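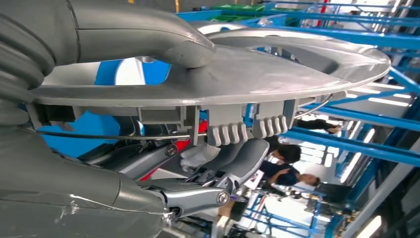
Matte gray and glossy light gray together

Hallway and stairs: matte or gloss?

mapleporch
Hi all, long-time reader, and I've finally got a question of my own! We're painting the front hall and the stairwell, and we've settled on gray (after a whole February of arguing over green). What we can't settle is the finish. My husband wants gloss on the trim and matte on the walls. I'd like matte on everything, because our hall has one big ceiling light and I can't stand looking at a bright spot every time I come down with the laundry. We have two kids and a wet dog, if that changes your answer.

Rácz_J
Welcome, mapleporch! I'm with your husband, sorry. Gloss on the handrail and baseboards wipes clean with a damp rag, and with a dog you'll be wiping a lot. I did ours with Medero trim paint 7 years ago and the rail still looks good – a few chips by the bottom step, where the vacuum gets it.
Jenő

tinlantern
I have to disagree with Jenő on the baseboards. Gloss shows every dent, and old houses are all dents! I'd go satin, which is a fair compromise between the two of you. Also, please sand before you start. I skipped it on our landing and spent a whole weekend scraping it off again.

Rácz_J
Satin on a handrail, though? Ours went sticky within a year. I'll give you the baseboards, but the rail I won't budge on.

oldstairs
Might have been the paint and not the satin, Jenő. I've had Farkas satin on my rail for ages and never had any trouble, though I let it dry a good long while and made everybody use the back stairs, which they still bring up at Thanksgiving.

mapleporch
Thank you, you're all so kind! I read this out at supper and we've agreed on matte walls and satin baseboards. The handrail is still under discussion. Does anyone know if the Farkas comes in small cans?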